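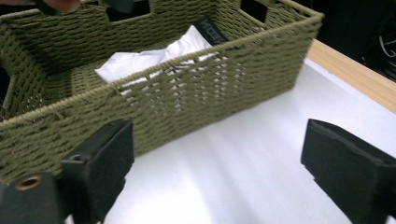

Green woven basket, handle cutouts on the far side.

Notes from moving a 300-space staff garage from Kombo readers to Skutum. The old controllers held 1000 cards each, and we had over 3000 on file counting expired ones.

Export the card table before touching the wiring. Kombo writes card numbers in decimal, Skutum wants hex. Facility code goes in its own column – leave it blank and the import stops at the first row without an error message.
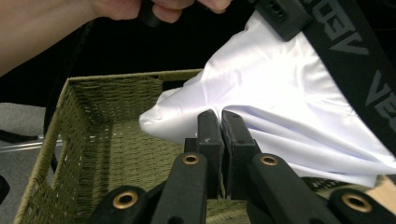 Second item is anti-passback. Set it to soft for the first week. Cars already inside at cutover have no entry record, so hard mode will refuse them at the exit lane.

Barrier relay pulse is set in milliseconds. Ours runs at 300. The Plaston arms ignored anything shorter.

Mahogany-colored terminal block on the exit loop detector is normally closed. The drawing from Clanalex has it as normally open. Mwanahawa Muli caught it with a meter and has marked up the drawing.
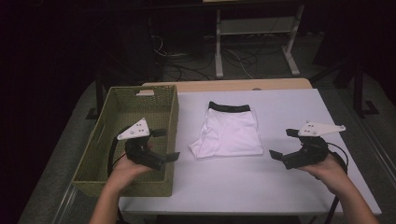 Do the readers keep working if the server is down?
Cards already loaded to the lane controller still open the barrier. New cards and deletions wait until the link is back.

Event logs upload in order after a reconnect. Check the controller clock first – ours had drifted and the April entries sorted wrong.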